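Section 4: Getting your Divorwood play board ready

Okay, board's out of the box, the packing paper is everywhere, and somebody already wants the blocks. Hang on to them for a bit! I set mine up the wrong way the first time and had to start over, so go in this order.

1. Wipe the board with a dry cloth. It picks up a fine dust in shipping, and you'll feel it under your hand more than you'll see it.

2. Leave it flat overnight in the room where you'll use it. Mine went down at 4 in the afternoon and I didn't touch it until breakfast.

3. Rub in the Drestari board wax -- a thin coat, going with the grain. One tin holds 40 ml and you'll use hardly any of it. Let it sit for 54 minutes (yes, the tin really says 54, and Trygve Myklebust, who mixes the stuff, won't round it for me).

4. Buff until your cloth slides. If it drags, keep going.

Note: If you get a sticky patch, don't add more wax. Warm the spot with your palm and buff again.

5. Got a rough corner? Use 600 grit paper, very lightly, then wax that corner again.

Caution: No dish soap, no soaking, and please don't lean the board against a radiator. I've seen what happens and it isn't pretty.

6. Set the board on a table that's bigger than it is, with the long side toward whoever's playing. A pegboard top works fine, holes and all.

7. Now the blocks! Tip them out gently and let them land where they land. I used to line them up by color first, but Eusebio Llorente (he tried the early sets with his kids) talked me out of it, and he was right. 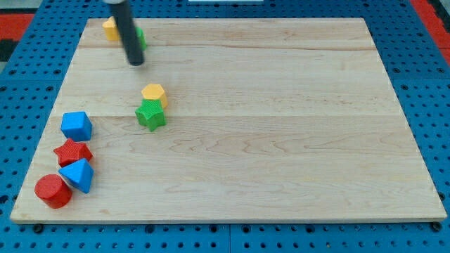
8. Start with the easy stuff: find a shape, say its name, stand it up on its flat end. Hexagonal prisms are good for this, they stay put nicely. Save the stacking for when everybody's warmed up.

9. When you're done, blocks go back in the Cantero bag and the board goes flat on a shelf -- crumbs off first. Waxing again each January has been plenty for mine.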